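一张灰桌子和一块条纹地毯：跟做旧办公家具的她聊了一个下午

约她见面之前，我在邮件里写的是“想聊聊二手办公家具这门生意”，她回信说生意没什么好聊的，桌子倒是可以聊很久，让我下午早一点来，因为她喜欢趁光线斜着照进来的时候看桌面。

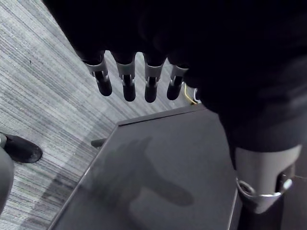
她的店叫Rulow，开在一片老厂房的二楼，前面收拾成展示间，后面是干活的地方，再往里才是仓库。我到的时候她正在展示间里，弯着腰，脸几乎贴到一张深灰色桌子的面上，听见我进来也没抬头，只说了一句：“你先别放包，放了就有印子了。”过了一会儿大概觉得这样待客不太合适，才直起身子给我找椅子，又去倒茶，茶杯底下垫了两层杯垫。

我后来才知道，这张桌子是她自己留下来的，不卖。桌面是深灰的，带一点点光泽，边上围着一圈细细的浅色边，把灰色收住。我说看上去挺普通的，她听了一点也不生气，反而很高兴，说普通就对了。

“这种桌子在写字楼里太多了，你每天坐在它前面，坐上三年五年，让你闭上眼睛说它是什么颜色，你说不出来。我觉得这是很高的评价。一张桌子要是让你天天注意到它，要么是它晃，要么是它反光，要么就是边角磕你。”

说到反光，她话就多了起来。她说做这一行头几年，客人来了都爱问颜色，很少有人问光泽，可是真正坐下来用，光泽比颜色要紧得多。太亮的桌面，头顶的灯管一条一条照在上面，看久了眼睛累；完全哑光的呢，手摸上去舒服，可是容易留油手印，擦来擦去，常放胳膊的那一块慢慢就被磨亮了，整张桌子深一块浅一块，像一件洗坏了的衣服。她自己最喜欢的是介于两者之间的，有一点亮，又没亮到能照出人来。

“你看影子就知道了，”她把手伸到桌面上方，张开五个手指给我看，“太亮的桌面，影子是散的，跟倒影混在一块儿。哑的桌面，影子清清楚楚，像剪纸。我这张呢，影子是软的，边上有一点糊，可是还看得出是只手。我挑桌面就用这个办法，不用什么仪器，伸只手就行了。”

我也学着把手伸过去，来回动了几下，她在旁边看着笑，说每个来的人都会这么玩，大人小孩都一样。

她入行很偶然。最早她在一家叫Tapley的公司做行政，公司搬家，新办公室要全部换家具，旧的那批就交给她处理。她打了一圈电话，收旧货的人上门看了一眼，开出来的价钱还不够付搬运费，有几家干脆说要倒贴钱才肯拉走。她心里过不去，那些桌子她天天看着，知道哪一张的抽屉要往上抬一下才推得进去，知道哪一张的桌腿底下垫过折起来的纸板。

“我就跟公司说，能不能让我自己来弄，卖掉的钱归公司，卖不掉的我自己想办法。他们巴不得有人接手。结果我把桌子擦干净，缺的螺丝配上，一张一张拍了照片发出去，一个多月就差不多清空了。最后剩一张，就是最难看的那张，我搬回家了，在厨房里用到现在。”

那张厨房里的桌子我没有见着，她形容了半天，说是黄不黄绿不绿的，边条掉过一次，她自己粘回去，粘歪了，一直没有重新弄。“给客人弄我是不允许歪的，自己家的就算了。”

后来她从公司出来，先是租了一间很小的车库，只放得下几张桌子和一条工作台，冬天冷得胶都不肯干，她就把吹风机从家里拿来，一边吹一边跺脚。再后来才搬到现在的地方。她说刚搬来的时候展示间的地是水泥的，走路有回声，客人一拖椅子，整层楼都听得见，于是铺地毯这件事就排到了最前面。

地毯是条纹的，这也是她花了很多心思的地方，说起来比桌子还要啰嗦一点（她自己的原话）。最早她想要纯色，灰的或者深蓝的，觉得稳重，样品都拿回来了，在地上铺了几天，每天进门先看到的就是碎线头、木屑和从鞋底带进来的小石子，怎么吸都像没吸过。有个给她供地毯的厂家，叫Suteo，建议她试试条纹，说条纹藏得住东西。她起初不愿意，总觉得条纹像老式旅馆的走廊。

“后来我想通了，写字楼里也有很多条纹地毯，我卖的就是写字楼里的桌子，客人看到桌子放在条纹上，马上就知道放在自己公司里会是什么样子。你放在一块很漂亮的木地板上，桌子是好看了，客人买回去一放，怎么不一样了呢，那就要来找我了。”

不过条纹也有条纹的麻烦，这一点她是铺好之后才发现的：桌子只要摆得有一点点斜，马上就看得出来。纯色地毯上斜个几度谁也不会在意，条纹上就像尺子一样摆在那里。她为这个着实烦恼过一阵，每天打烊前要把所有桌子对着条纹重新摆正，摆到后来腰疼。现在她想开了，有的桌子就干脆斜着放，斜得明明白白，让人一看就是故意的。

我问她，那平时打扫呢，地毯和桌子哪个更费工夫。她想都没想就说桌子。地毯每天吸一遍，顺着条纹的方向吸，隔一阵子请人来深洗一次，就没什么别的事了。桌子不一样，桌子每天都有人摸，摸的时候手上戴着戒指、手表，拿着钥匙，还有人喜欢用指节敲，好像敲一敲就能听出价钱来。

她擦桌子的办法，我请她慢慢讲了一遍，因为我自己家里那张书桌实在是擦坏了。她用的布是旧的棉布床单裁出来的，洗过很多次的那种，新布不行，新布掉毛，也不吸水。先用干的掸一遍，把浮灰带走，这一步大家都喜欢省，省了就等于拿着沙子在桌面上磨。然后布蘸水，拧到拧不出水来，从里往外擦，一直擦到边上为止。到了边上要慢一点，边条和桌面接的那条缝最容易进水，水进去了一时看不出来，过一两个季节，边就鼓起来了。最后再用一块干布收一遍。

“清洁剂我基本不用。有咖啡印子，温水捂一会儿就下来了。胶带印子麻烦些，我用一点点食用油，抹上去等一等，再擦掉，再用湿布擦，再用干布擦。你不要拿指甲抠，也不要拿刀片刮，我收回来的桌子，一大半的伤都是刮出来的，胶带本身没有伤到它。”

深色桌面的灰尘特别显眼，这一点她也承认。她说浅色桌面上看见的是脏，深色桌面上看见的是灰，灰比脏勤快得多，早上刚擦完，中午斜着一看又是一层。有客人买深灰色的桌子回去，没几天打电话来，问是不是桌子有静电，怎么老吸灰。她就劝人家把桌子的方向转一转，坐着的时候别正对着窗，灰还是那些灰，看不见心里就舒服了。

说话间又进来一对客人，要给新租的工作室配桌子，她起身去招呼，让我自己坐一会儿。我听见她在那边报价，一张带抽屉的写字台，1,808，对方嫌贵，她就带他们去看另一张小一点的，537，说这张是Varnar拆办公室的时候收回来的，桌面换过方向，原来坐人的那一边有磨损，现在转到靠墙去了。她讲得很仔细，连哪一条腿后来补过漆都讲了。那对客人蹲下来看了半天，最后说要回去量一下墙的尺寸再定。

她回来坐下，茶已经凉了，她也不在意，端起来喝了一大口，接着说刚才的事。我问她为什么要把毛病都讲出来，人家本来未必看得到。

“看得到的，早晚看得到。他今天没看到，回家搬进门，老婆看到了，或者他自己半夜加班，灯一照，看到了。那时候他心里想的就是我骗他。我先讲了，他看到的时候想的是，哦，就是她说的那条腿。桌子还是一样的桌子。”

磨损这件事她看得很有意思。她说一张旧桌子收回来，她能猜出原来坐的人惯用哪只手，鼠标放在哪边，杯子放在哪边，爱不爱把腿架在横杆上。有一张桌子前沿正中间磨得特别厉害，两边都好好的，她想了很久，后来在抽屉缝里找到几颗毛衣扣子，她猜那人大概总是挺着肚子贴着桌边坐，扣子一下一下蹭出来的。猜得对不对没有办法知道，不过她讲的时候很得意。

我问她边条是不是真的那么重要，因为她一下午里提了好多回。她让我把椅子往前挪一挪，用手指顺着那圈浅色的边摸过去，从这一头摸到那一头。

“你摸到接头了吗？摸不到就对了。我觉得好边条就是两件事，颜色要比桌面浅一点点，这样磕掉一点也不明显，同时桌子的轮廓是清楚的，光线暗的时候你不会撞上去。还有就是要薄，厚的边条看着像相框，桌面一下子就显小了。我年轻的时候喜欢深色配深色，一整块黑压压的，觉得高级。后来自己撞了几次，腿上青一块紫一块，就不喜欢了。”

然后我们聊到线。她对线的看法让我有点意外，我本来以为做家具的人都很讨厌线，恨不得全部藏起来，她却说藏得太干净反而不好用。以前她给人配桌子，每张底下都装线槽，把线收得整整齐齐，扎带一根一根扎好，拍照确实漂亮。可是人家一换电脑，一挪位置，就要趴到桌子底下去剪扎带，剪完也懒得再扎，比一开始还要乱。

“我现在就让它们在地上走，走在人不会踩的地方，能一眼看出来哪根是哪根。黄的就是黄的，白的就是白的，你要拔哪根，低头就看见了。我只有一个要求，线不要绷着，一定要让它弯一弯，留点余量。绷直的线最容易绊人，也最容易把桌上的东西一块儿带下来。”

她说有一阵子流行把所有的线都换成和地毯一样的颜色，她也试过，灰线放在条纹地毯上，果然看不见了，结果第二天她自己就绊了一跤，手里抱着的一只抽屉飞出去，把墙磕了一个坑。坑还在，她指给我看，在门后面，被一件挂着的外套遮住了一半。从那以后颜色跳一点的线她反而喜欢。

天色慢慢暗下来，她没有去开大灯，只开了工作间那边的一盏。我们又说起仓库。她带我进去走了一圈，里面桌面和桌腿是分开放的，桌面立着靠墙，中间夹着旧毛毯，一片一片像书一样。我问能不能一直这样立着放，她说可以，但要立得直，斜着靠久了会弯，弯了就救不回来，而且长边要朝下，底下要垫木条，不能直接碰地。十月前后是她最忙的时候，很多公司的租约在那时候到期，有时候一天来好几车，仓库堆到门口，她只好把展示间也腾出来放。

“那种时候我最怕人家打电话来说，我们楼里的电梯坏了。”她说有一回爬楼梯搬桌子，搬到一半，她和帮忙的人在楼梯拐角卡住了，进不去也退不出来，两个人就坐在台阶上吃了个橘子，商量怎么把腿拆下来。那天风很大，楼道窗户一直响，她到现在闻到橘子味还会想起那个拐角。

我问她有没有想过做新家具，毕竟她对桌面、边条、光泽都有那么多主意。她说Varnar的人也这样问过，还提过想合作，她考虑了一阵，画了几张图，画来画去都是手边这张灰桌子的样子，只是把腿往里收了一点点。她觉得那就没有必要再做一张了，世界上已经有这么多差不多的桌子，把它们弄好，够她忙的。

“而且新桌子我不知道它会怎么旧。旧桌子呢，它该坏的地方都坏过了，我心里有数。”

临走的时候我问她，如果家里只能有一张桌子，吃饭、写字、孩子做功课都在上面，应该挑什么样的。她很认真地想了一会儿，问我家里几口人，窗子朝哪边，椅子有没有扶手，地上铺的是什么，问得我都有些答不上来。最后她说，先回家看看自己平时在哪里放杯子，放杯子的那一边要多留一点地方，剩下的都好商量。深浅呢，家里有孩子就不要太浅，铅笔印子洗不掉的；也不要买黑的，饭粒看得太清楚，吃饭的人会有压力。灰的可以，灰的最耐得住人。

她送我到楼梯口，又想起来什么，转身回去拿了两块裁好的旧床单布塞给我，叮嘱一块擦湿的一块擦干的，不要混着用，洗的时候也别放柔顺剂。我回到家就把书桌擦了一遍，从里往外，到了边上慢一点。那道以前用刀片刮出来的印子还在。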